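Last updated: 2019-09-26

# Storage, Tabletop Bins and Shared Items: Frequently Asked Questions

The Mullari Residence provides each shared study and activity room with a set of small storage containers. The answers below apply to all rooms in the Zandeseck and Paston wings. Questions not covered on this page may be sent to the Residence Services Office, to the attention of Negin Yazdani.

## General

**Who may use the storage containers?**

Any registered resident may use the containers in the shared rooms. Guests may use them when accompanied by a resident. The resident who signed for the room remains responsible for its condition at the end of the booking.

**How many containers are available?**

The residence currently holds 622 containers of all sizes, of which 104 are kept in reserve at the service desk. Residents who find that a room is short of its usual set should report this to the desk. Please do not take containers from a neighboring room.

**May I bring my own?**

Yes. Personal containers must be labeled with the resident's name and room number on the underside. Unlabeled containers left in a shared room for more than two weeks are treated as residence property.

## What goes where

**What belongs in the small open bins?**

Small open bins are intended for items in active use during a booking, such as toys, craft pieces and flat items that would otherwise slide off the table. They should be emptied before the room is handed over. Do not put food or liquids in them.

**What is the difference between a crate and a drawer box?**

A crate is a plastic container that can be carried to another room. Drawer boxes hold items that stay with the room. A crate may be placed on top of a drawer box when table space is limited. Crates should not be stacked more than two high, and a drawer box should never be placed on top of a crate.

**Where should I put soft or foam items?**

Foam blocks and similar soft items go into the crate, on top of anything heavier. Figurines and small hard toys should go into the drawer box so that they do not press into the foam.
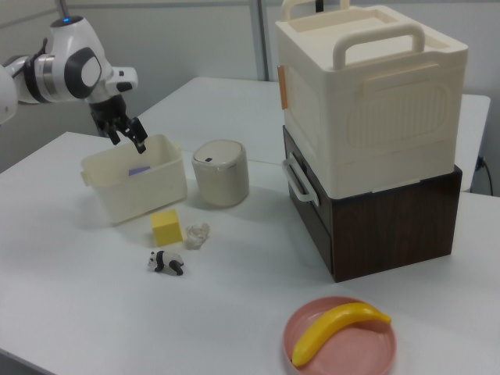

Play food is stored together with the plates it is used with. Residents are asked not to divide these sets between containers, as incomplete sets take the service staff considerable time to reassemble. If a piece is missing when you arrive, write it on the room card so that it is not charged to your booking.

**What may be placed in the tabletop trash can?**

The tabletop cans are for small dry waste only: paper scraps, thread, pencil shavings and clean plastic wrap. Larger packaging must be taken to the collection point on the ground floor of the Paston wing. Close the lid after use. Food waste is not permitted in any tabletop can.

**Should I keep the wrapping from new items?**

No. Clear wrap and bags should be removed and discarded on the day an item is opened. Loose plastic must not be left on tables or inside containers, particularly in rooms booked for young children.

## Cleaning and handover

**How should the containers be cleaned?**

Wipe plastic bins and crates with a damp cloth and mild soap, then dry them fully before returning anything to them. Wood-grain surfaces should be wiped with a dry or barely damp cloth. Scouring pads and bleach are not to be used on any residence container.

**What condition should the table be in when I leave?**

All items should be in their containers, all waste should be removed, and the table should be wiped down. Containers may remain on the table provided their handles can be reached.

**What happens if the room is not tidied?**

A first instance results in a written reminder. After a second instance in the same term, the resident may lose advance booking rights until the following January.

## Damage and loss

**I broke a handle or cracked a lid. What should I do?**

Take the container to the service desk and complete Form 253. There is no charge for ordinary wear. Please do not repair containers with tape or glue.

**Where can I find something I left behind?**

Items found in shared rooms are held at the Rostami Street entrance for 30 days. Firouzeh Jafarzadeh handles all lost property requests. Please give the room number, the time of your booking and a short description of the item.

**Can I reserve extra containers for an event?**

Yes. Requests should reach the Residence Services Office at least five working days in advance and should state the room, the number of containers and the time of return. Extra containers are issued from the reserve only.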